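3.2 Collection setup and procedure

All demonstrations in the Akande set were recorded with hand-held grippers, without a robot arm in the loop. The operator holds one gripper in each hand and does the task directly on the table. Each gripper has its own camera, looking out past the finger pads, and a further camera records the operator's view of the whole workspace. The policy described in Section 4 takes all three views as input, together with the opening width of each gripper and its pose.

We chose hand-held collection for two reasons. Our earlier trials with remote control of two arms were slow, and operators tended to avoid motions that needed both hands close together. The tasks in this set are mostly of that kind. They include hanging, straightening and moving small soft goods, where one hand has to hold a part steady while the other works beside it.

An episode starts with the grippers over the table and the fingers open. We ask operators to hold still for a short time before the first motion. These opening frames are used to check the gripper views against each other and to set the zero of the pose track. They are kept in the released data but are masked during training.

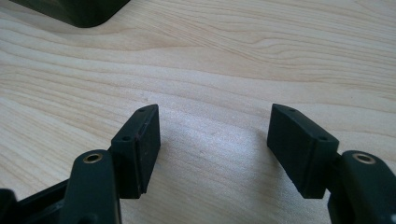
Manipulation Data Group, Gretside Institute of Applied Robotics

The finger pads are always in the gripper view, and their place in it changes only with the opening width. We use this in two ways. First, the pads give a visual check on the recorded width. If the distance between the pad tips in the image disagrees with the encoder by more than a set margin, the episode is flagged. Second, because the pads and links look the same in every recording, we do not mask them out. We tried masking in an early version of the pipeline and saw no gain on the held-out tasks.

The pads wear with use. Scuffs on the black faces do not affect the width check, but a pad that has started to come away from its block can catch on cloth. Operators look over both pads at the start of each session and swap any that have lifted.

The main task family is called rail-and-tray. A small rack stands in the middle of the table with a shallow tray under its bar, and the operator works on one soft item at a time. The items are bows, ribbons and short strips of fabric in various colors. The start position of the item is varied between episodes, and the rack is shifted or turned a little after every seven episodes so that the policy cannot rely on a fixed position. Operators are told to use both hands but are not told which hand should lead. This leaves more variety in the data than a fixed script would, at the cost of some episodes that are awkward or longer than needed.
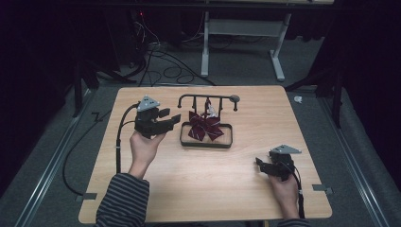 Figure 3. Operator's view in the rail-and-tray task, with a striped bow in the tray and a gripper in each hand.

Cables run from the grippers to the recording computer. Wireless versions were tested in July and dropped frames too often to be useful, mostly when both grippers were sending at once. The cables limit how far an operator can turn the wrist, and a few operators said they could feel the pull during long reaches. We saw no clear effect of this on episode length, but we did not test for it directly.

In total we recorded 3236 episodes. Of these, 613 were removed by the automatic checks, the largest share for lost pose tracking when one gripper passed close over the other. A further 133 were removed by hand. These were episodes in which the operator stopped partway, dropped the item off the table, or finished the task in a way that the instructions ruled out. Failed grasps followed by a successful second try were kept. We consider them useful, as the policy otherwise has no examples of how to recover.
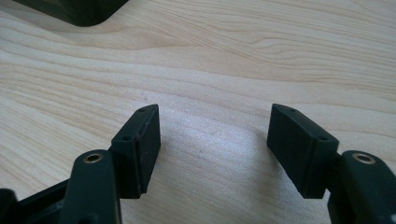 Frames with nothing between the pads make up a large part of every recording. Left alone, they push the policy toward waiting. In the first models we trained, the arms would often stop with open fingers a short way above the table and stay there. Cutting all idle frames fixed the stalls but made the approach motions jerky, so we settled on thinning them. Within any stretch where both the width and the pose are close to constant, we keep one frame in seven. Frames where either gripper is moving are left as they are, even if the view contains only bare table.

Lighting was kept even and soft during collection. The pale tabletop still shows a bright patch in some gripper views, and its strength depends on the tilt of the gripper. We apply random changes in brightness during training to cover this, and we did not replace the table surface with a darker one.

Labels for the start and end of each episode were added by two annotators using the Graltlow viewer. Where they differed by more than half a second, Kelechi Okoro made the final choice. The rules used for labeling are given in Appendix B.

Related items

Omport: a shared format for two-hand demonstration data
Graltlow viewer, release notes
Pose tracking for hand-held grippers at close range
Learning to recover from failed grasps on soft goods
Akande set: task list and episode counts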